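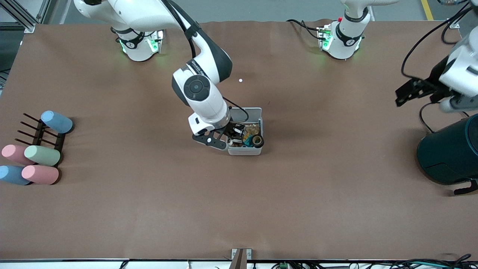

4. Setting Up the Lantern Festival Float

Read all of section 4 before you light anything. Past owners of the Skastden floating lantern have skipped to step 5, and their eyebrows have mostly grown back.

1. Unfold the Griler paper shade and stand it on its wide end. The lotus petals should point up. If they point down, you have made a hat.

2. Press the shade onto the base until all 11 tabs click. Ten clicks means go back and find the shy one.

3. Write your wish or the name of the person you are remembering on the inner panel. Use pencil, as ink runs. Keep it short - the panel holds 20 words, and the river is not grading you.

4. Seat the candle in the cup. Do not add a second candle for a bigger wish.

5. Light the candle with a long match, then lower the lantern onto the water with both hands. Let go gently. Throwing is not traditional anywhere we know of.

Note: For the December festival at Ojala, lanterns go in below the footbridge only. Swans nest above it and hold strong views.

Caution: Never leave a lit lantern on a porch, dock or uncle.

To order spare shades, quote part number 242.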